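Zukico Storyboard Dummy Book, 32 Pages
Blank picture book dummy for writers and illustrators
Sold by Flenthorpe Paper Goods

Price: $14.50
Item number: 674
In stock. Usually ships the next business day.

Overview

The Zukico dummy book is a blank, sewn book made to the most common picture book length. It has 32 interior pages plus endpapers and a plain cover, so you can sketch a full story from the title page to the last spread and turn the pages the way a reader would.

Most people working on a picture book start with thumbnails on one sheet. That works for planning, but it doesn't tell you how a page turn feels or whether too much text has landed on one side. A dummy does. You can tape in typed text, move it, and draw over it as many times as the paper will take.

Every page has a small number printed in the bottom outside corner in light gray. The numbers don't show up on most office copiers. A dotted line marks the gutter area on each spread, where faces and words tend to get lost in the binding.

Paper

The pages are smooth, uncoated white stock. It takes pencil, colored pencil, fineliner and light marker. Heavy marker will show through to the back. Ink wash is fine in small amounts, but the sheet will buckle if you flood it. For finished paintings, use separate watercolor paper and keep this book for planning.

Removable tape and glue stick both hold well. We don't recommend rubber cement.

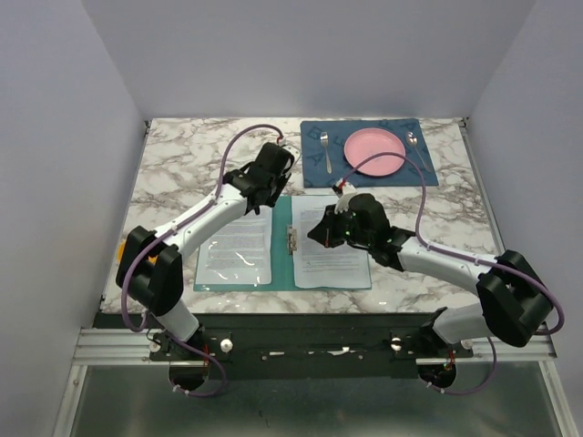 Sizes

The dummy book comes in 2 trim sizes. The square is 8.5 by 8.5 inches. The landscape is 11 by 8.5 inches and opens to a 22-inch spread, so check that your scanner can handle it. Many of our customers scan each page by itself and join the halves later.

A portrait size is planned for July. It will have the same paper and the same page count.

What is included

One blank dummy book
One fold-out planning sheet with 16 thumbnail spreads
One sheet of blank text labels
One card listing the usual order of front matter for a 32-page book

The planning sheet was drawn up by Letay Alemayehu, who teaches our evening class on picture book layout. It has room under each spread for a line of notes. Extra planning sheets are sold separately in pads (item number 346).

Self-ended and separate-ended books

Publishers count pages in different ways. In a self-ended book, the endpapers are part of the 32 pages, which leaves you less room for the story. In a separate-ended book, the endpapers are extra. The Zukico can be used for both. If you are planning a self-ended book, treat the first and last printed pages as the ones glued to the cover and start your title page after that.

Classroom orders

Schools, libraries and writing groups can order in cartons of 200 at a lower price. Cartons hold one size only. Write to Satish Yadav in our order office for a quote and include your shipping address. Purchase orders are accepted from schools and public libraries.

Returns

Unused books can be returned within 60 days. Planning pads can be returned if the wrapper is sealed.

Related items

Grorlow non-photo blue pencils, box of six
Palaniappan manuscript folder, letter size
Zukico planning pad, 50 sheets

Prices on this page took effect February 1, 2019.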